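Premton Laundry Trials: Gallery

Mixed end-effector results, March block

The Premton project compares a two-finger gripper with a five-fingered hand on the same household task: moving garments between a basket and a front-loading washing machine. Both end effectors are mounted on one platform, gripper on the left arm, hand on the right. The policy was trained on 507 teleoperated episodes and tested over 46 runs at the Arkska flat.

Garments were sorted by pile depth before testing. Deep-pile items gave the gripper its best results, as the jaws close on a fold of fabric without needing an exact edge. Thin cotton was the weak case. The policy often closed on 2 layers and lifted both, which we score as a fault even when the second item drops back into the basket.

Grasp points come from the Comico segmentation model, run on the head camera only. Grey fabric against a light background segmented cleanly. White on white did not, and towels in a white basket account for most of the missed grasps in the log.
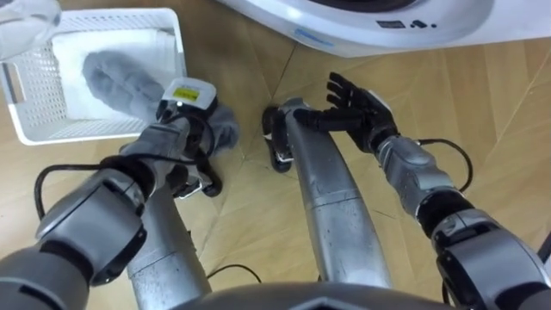

The hand is held open during the approach and is not given a grasp target until the gripper reports a stable load. Earlier versions moved both arms together, and the forearms came too close over the basket rim. Staging the motion added 5 seconds to each cycle and removed the wrist collisions.

Handover between the two end effectors is still scripted. The Sæther controller handles the timing, with a fixed force threshold for release. A learned release is the next item of work.

Episode logs and grasp labels are available on request through the project page.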